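Camilla plegable de evacuación Prelto

La Prelto es una camilla plegable de transporte manual para unidades militares, equipos de protección civil y organizaciones que trabajan en zonas de conflicto. Se suministra con funda, cuatro cinchas de sujeción del paciente y dos arneses de hombro. Avine fabrica el conjunto y Asta se ocupa de la distribución, las revisiones periódicas y el recambio.

El modelo sustituye a la Prelto de primera serie, que dejó de servirse en agosto. Los largueros de ambas series no son intercambiables. Las cinchas y los arneses sí lo son, con la salvedad que se indica en el apartado de compatibilidad.

Estructura

El bastidor está formado por dos largueros de aleación de aluminio, cada uno dividido en tramos que se pliegan sobre bisagras con bloqueo automático. El bloqueo se produce al alcanzar la extensión completa y queda señalado por un testigo de color en cada bisagra. Si el testigo no aparece, el tramo no está asegurado y la camilla no debe cargarse.

Los travesaños son dos, de tipo articulado, con apertura simultánea. La palanca de apertura se acciona con el pie o con la mano enguantada. Su recorrido está limitado por un tope, y no es necesario forzarla más allá de él. Las cuatro patas son fijas y dejan el lecho separado del suelo, lo justo para pasar las manos por debajo de los largueros.

Las empuñaduras son telescópicas. Tienen dos posiciones: recogida, para carga en vehículo o aeronave, y extendida, para transporte a pie. El recubrimiento es de caucho estriado y se vende como recambio por pares.

La longitud del conjunto plegado es de 567 mm, medida con las empuñaduras recogidas y sin funda. Con la funda Pyo colocada hay que prever la holgura de las asas y de la solapa.

Lecho

El lecho es de malla de poliéster recubierta, abierta, con drenaje. No absorbe líquidos y puede lavarse sin desmontarlo del bastidor. Va unido a los largueros mediante vainas continuas cosidas a doble pespunte, cerradas en los extremos con un pasador metálico.

A lo largo de las vainas se reparten 11 puntos de anclaje para cinchas, accesorios o bolsas de material. Todos admiten mosquetón normalizado. El punto situado en la cabecera está pensado para el soporte de suero y no debe emplearse como punto de izado.

La malla se suministra en verde, arena y naranja. El naranja se reserva para protección civil y servicios sanitarios no militares; conviene indicarlo en el pedido, porque la etiqueta de identificación también cambia.
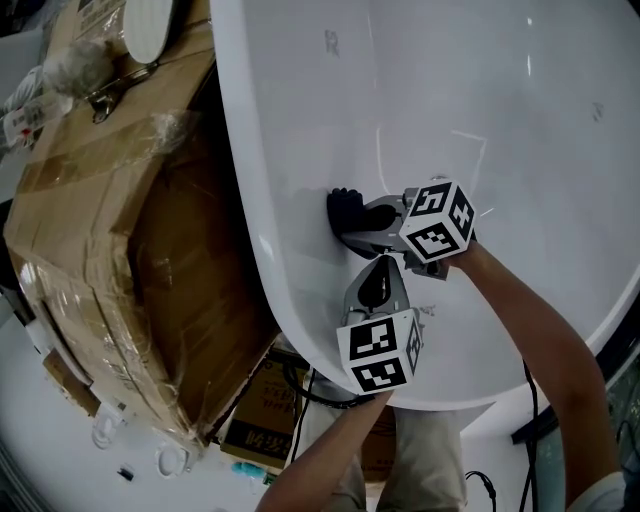 Sujeción del paciente

Las cuatro cinchas se distribuyen sobre tórax, pelvis, muslos y tobillos. La hebilla es de apertura rápida por presión lateral. La cincha de tórax lleva un segundo ajuste, que permite mantener accesible uno de los brazos para monitorización o vía.

Orden recomendado de colocación:

1. Pelvis.
2. Tórax.
3. Muslos.
4. Tobillos.

La retirada se hace en orden inverso. Las hebillas de tórax y pelvis son de distinto color para evitar confusiones con poca luz. El extremo libre de cada cincha debe quedar recogido en su pasador elástico, sobre todo si la camilla va a introducirse en un helicóptero con los rotores en marcha.

Para pacientes con chaleco de protección puesto se dispone de una extensión de cincha torácica (referencia aparte). No se recomienda unir dos cinchas entre sí.

Arneses de porte

Cada arnés de hombro pesa 728 g con sus mosquetones. Reparte la carga sobre ambos hombros y deja libres las manos del portador para apoyarse o sujetar otro equipo. La longitud se regula en la espalda y no varía una vez cargado el peso.

Con dos portadores se usan los dos arneses, uno en cabecera y otro en pies. Con cuatro portadores los arneses se guardan y se trabaja directamente con las empuñaduras extendidas. El porte con tres personas es posible en tramos cortos, siempre con dos en la cabecera.

En pendiente pronunciada, el portador situado en el lado bajo debe acortar el arnés un punto antes de iniciar el movimiento. La operación no puede hacerse con la camilla suspendida.

Despliegue y plegado

1. Extraer el conjunto de la funda y apoyarlo en el suelo con las patas hacia abajo.
2. Soltar la cinta de cierre y separar los largueros.
3. Extender cada larguero desde el centro hacia los extremos hasta oír el bloqueo.
4. Comprobar los testigos de todas las bisagras.
5. Accionar la palanca de los travesaños.
6. Extender las empuñaduras si el transporte va a ser a pie.

El plegado sigue el camino contrario. La malla debe doblarse hacia dentro, sin que quede pillada entre las caras de las bisagras. El deterioro por pinzamiento es la causa más frecuente de sustitución del lecho y no está cubierto por la garantía.

Compatibilidad

La Prelto se fija en los soportes de camilla normalizados de ambulancias militares y de la mayoría de los vehículos de transporte sanitario no asistido. Antes de la compra conviene comprobar el tipo de cierre del carril. Los cierres de palanca exterior funcionan sin adaptador. Los de pestillo interior requieren el adaptador Pyo, que se monta en las patas y no impide el plegado.

En aeronave, la fijación depende del equipamiento instalado por el operador. Asta facilita el plano acotado a petición del responsable de cada unidad, pero no emite autorizaciones de aeronavegabilidad.

Los arneses de la primera serie pueden utilizarse con la camilla actual si el mosquetón es de cierre automático. Los de gancho abierto deben retirarse.

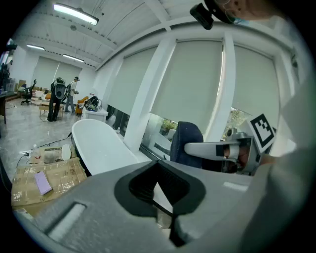
Fotografía: archivo Avine. Reproducción autorizada.

Limpieza y descontaminación

La limpieza ordinaria se efectúa con agua y detergente neutro, con cepillo de cerda blanda. Para la desinfección se admiten soluciones cloradas diluidas y productos a base de amonio cuaternario. El tiempo de contacto será el que marque el fabricante del desinfectante. Como referencia, para el aclarado y escurrido completo de la malla en posición vertical deben preverse unos 20 minutos.

No deben emplearse disolventes, chorro de vapor ni secadora. El secado se hará a la sombra. Las bisagras se lubrican únicamente con lubricante seco; el aceite retiene arena y acaba impidiendo el bloqueo.

En caso de exposición a agentes químicos, el lecho, las cinchas y los arneses se consideran material desechable. El bastidor puede recuperarse si el procedimiento de la unidad lo contempla y si se conserva registro de la descontaminación.

Inspección

Se establecen dos niveles. El primero corresponde al usuario y se realiza antes y después de cada empleo: testigos, costuras, hebillas y pasadores. El segundo corresponde al servicio técnico o a personal formado por este, con periodicidad anual o tras cualquier caída con carga.

Son motivo de retirada inmediata:

- Deformación visible de un larguero o travesaño.
- Bisagra que bloquea sin mostrar testigo, o que muestra testigo sin bloquear.
- Corte, quemadura o hilo roto en las vainas del lecho.
- Cincha con el borde deshilachado.
- Etiqueta de número de serie ilegible.

El último punto suele generar consultas. Sin número de serie no es posible determinar el lote de aleación ni la fecha de la última inspección, de modo que la camilla no puede certificarse de nuevo aunque su estado aparente sea bueno.

Almacenamiento

Se guardará plegada, dentro de la funda y con la cinta de cierre sin tensar. Pueden apilarse hasta cinco unidades en horizontal. En vehículos, la funda se sujetará por las dos asas laterales; el asa superior es solo para transporte manual. No se dejará material pesado sobre la palanca de travesaños.

Contenido del suministro

Camilla, cuatro cinchas, dos arneses, funda Pyo, juego de etiquetas de identificación y manual en español y portugués. El adaptador de carril, el soporte de suero, la extensión torácica y las empuñaduras de recambio se piden por separado. Hay también un lecho de entrenamiento, de malla reforzada, para centros de instrucción que despliegan y pliegan el equipo muchas veces al día; lleva marcado propio y no debe pasar a servicio.

Pedidos y documentación

Los pedidos de unidades y organismos públicos se tramitan con oferta previa. En ella debe figurar el color de malla, el tipo de cierre de carril y el destino del material, ya que algunos países exigen documentación de exportación también para equipo sanitario. El plazo se confirma con la oferta.

La revisión vigente del manual es la del 7 de octubre e incorpora la nueva tabla de retirada de cinchas. Quienes tengan una revisión anterior pueden solicitar la sustitución sin coste indicando el número de serie de cada camilla. Para consultas técnicas y planos de fijación, dirigirse a Alcides Barros, servicio técnico de Asta.

Asta, distribución y servicio técnico | Contacto | Aviso legal | © Asta. Todos los derechos reservados | Volver arriba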